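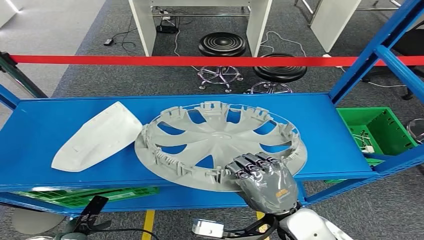 Arncombe Drivers Forum > General Chat > Lost a wheel trim on the bypass, worth replacing?

dernus_dave
Posted 4 November 2021

Came home one trim down after meeting the pothole outside the garden centre. The dealer wants 36 quid for one. One! The car itself is worth 200 on a good day with a full tank. Do I pay up, buy a cheap set of four, or take the other three off and pretend it's a look?

swati_m
Take them off. Bare steel wheels are fine once you've had a wire brush and a tin of black paint at them. My Dad did his in June and now won't stop pointing at them.

Old Hub
Disagree. Painted steels look smart for one winter and then they look like a skip. A used trim from a breaker's is the answer. I paid 7 quid for mine, and it has a scuff that matches the scuffs on the others.

hammad_satti
Measure before you buy anything. The size is on the tyre sidewall, the number after the R. I once bought a lovely set an inch too big and they now live in the loft with the exercise bike.

dernus_dave
Sidewall says 14. Old Hub, did yours come with the wire ring on the back?

Old Hub
Yes, and check it isn't bent. Check the clips as well. If a couple have snapped, leave it on the pile, it'll be in a hedge by Christmas.

swati_m
Or cable ties. Two through the spokes, round the holes in the wheel, snip the ends.

Old Hub
Cable ties are how you tell the world you've given up.

swati_m
I've had the same four trims for 12 years. How many have you bought?

Old Hub
That's between me and the breaker's.

ferdi_ruchti
Has anyone walked the verge? There's a whole row of them propped against the fence past the Idel turn-off. I got mine back that way, and a slightly better one for the other side.

dernus_dave
Went at lunch. Mine wasn't there. Found two for a van and a very nice umbrella. Will ring the breaker's tomorrow, and I've bought cable ties, sorry Hub.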